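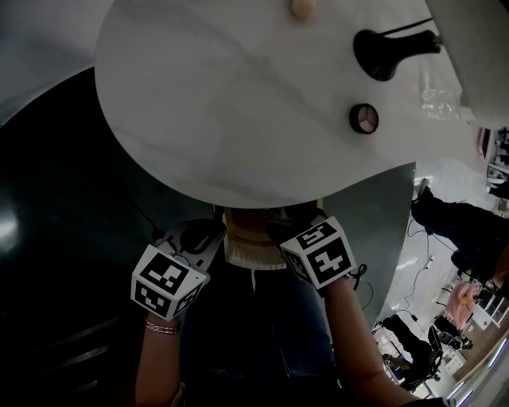

A reader in Drakstead writes that we had the Vedeo ads in the wrong order last time, the two-column one with the xylophone came first and the plain box ad second, not the other way round. Checked. Reader is right. Sorry all.

So, corrected run as far as I have it. Xylophone ad, April, page 40 of the trade monthly. Price given as $155 with floor stand, case extra. Then the plain box, same copy with the drawing dropped and the stand gone from the price. Then nothing till the Curkholm address turns up in a dealer list, and by then the name is Jääskeläinen & Vedeo, which is the first time I've seen the two together in print.

Serial numbers. I have 483 down as the lowest with the Curkholm badge. Anything lower ought to have the oval badge, if yours doesnt please write, I want to know what's under the end rail too (pencil mark? stamp? nothing?). Bars only, no frame, still useful. Don't clean it first.

The Jääskeläinen catalog: I have 2 copies, both missing the back pages with the mallets and the bell plates. Someone must have those pages. Scans fine, phone pictures fine, photocopies of photocopies fine at this point.

Also asked again whether the Drakstead shop built anything or just sold. Just sold, I think. Their letterhead says "makers" but so did everybody's, and the resonators on the Drakstead pieces have the same crimped seam as the Curkholm ones. Would like to be wrong. More on the seams next issue if theres room.

Dues envelopes are in with the paper copies. Old address still works for now.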